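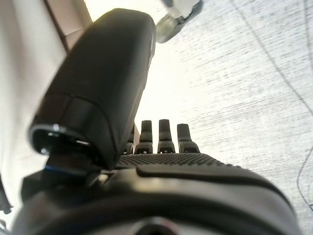 Brevon hand in black, seen from behind the wrist with the thumb at left.

Brevon Five-Digit Hand, Black

Sold by Filtby. Made by Mitsotakis-Vlachou.
Price: $299 per hand, left or right
Availability: in stock at our Altholm warehouse
Lead time for matched pairs: ships in April

The Brevon is a full-size hand with a thumb and four separate fingers. It is meant for handling household and workbench items such as cups, folded cloth, small boxes and hand tools. Most of our customers use it for teaching and bench work, and a few have bought it for display.

The outside is black all over, with a matte finish on the thumb and a glossy rim at the thumb's base. The palm has a dense pattern of small raised dots, and the lower part of the fingers is textured too. Fingertips are rounded, and the thumb ends in a wide, blunt pad.

What it will hold

Grip depends on the object more than on its weight. Cardboard, rubber and cotton hold well. Glazed mugs and glass are harder, and we suggest a full wrap with the thumb closed over the fingers. The hand can pinch small items between the thumb and first finger, but thin flat things like playing cards or coins are difficult to lift from a hard surface. A cloth or foam mat under them helps a lot.

The manufacturer rates the hand for objects up to 70 mm across in a full wrap. Wider objects can be steadied from the side but should not be lifted that way.

Do not use the hand to hold anything sharp, hot or open to the flame. It is not rated for contact with food.

Specifications

Digits: five (thumb and four fingers)
Color: black
Largest object, full wrap: 70 mm
Service interval: 1,000 hours
Maximum storage humidity: 95 percent, non-condensing
Sides: left or right, chosen at checkout
Cable: included
Power supply: not included
Mounting plate: not included, see below

In the box

One hand, assembled
Connection cable
Hex key for the finger screws
Spare screws in a small bag
Printed setup sheet
Cotton storage bag

The box has a molded insert. Please keep it. If the hand ever has to come back to us for service, it needs to travel in the insert with the fingers straight. Hands sent loose in a carton have arrived with bent fingers, and that damage is not covered.

Mounting

The wrist plate is sold separately because there are two patterns in common use. Check the pattern on your arm or stand before ordering. If you are not sure, send us a photo of the bare flange and the distance between two neighboring holes, and we will tell you which one fits. Plates can be exchanged if they have not been drilled.

For display or bench use with no arm, the Altholm stand holds the hand upright and comes with its own plate. It has a weighted base and rubber feet.

Cleaning and care

Wipe the outside with a soft cloth, slightly damp. Plain dish soap is fine in small amounts. Do not use acetone, bleach or any abrasive cleaner. Dust and lint collect between the raised dots on the palm – a dry toothbrush gets them out. Lint is worst after a day of handling towels or socks, so brush the palm before going back to smooth objects or you will notice the grip slipping.

Check the finger screws once a month. They should be snug. Overtightening makes the fingers stiff and will wear the joint early. If a finger feels stiff straight out of the box, back the screw off a quarter turn and try again.

Store the hand powered off, with the fingers open and nothing resting on the thumb.

Spare parts

Single finger, complete
Thumb, complete
Palm cover
Screw set
Connection cable

Fingers are not all interchangeable, so please give the position when ordering, counting from the thumb, and say whether your hand is a left or a right. Thumbs are also sided. Palm covers from the first production run had a different clip and will not fit current hands. The run is printed on the label inside the wrist opening.

Shipping and returns

Orders placed before 2 p.m. leave the same working day. Hands can be returned within a month if they are clean, undamaged and in the original box. We inspect returned hands before issuing a refund, and this usually takes a few days. Used fingers and opened screw sets cannot be returned.

Related items

Altholm stand, black
Wrist plate, pattern A
Wrist plate, pattern B
Foam work mat, gray
Carry case for one pair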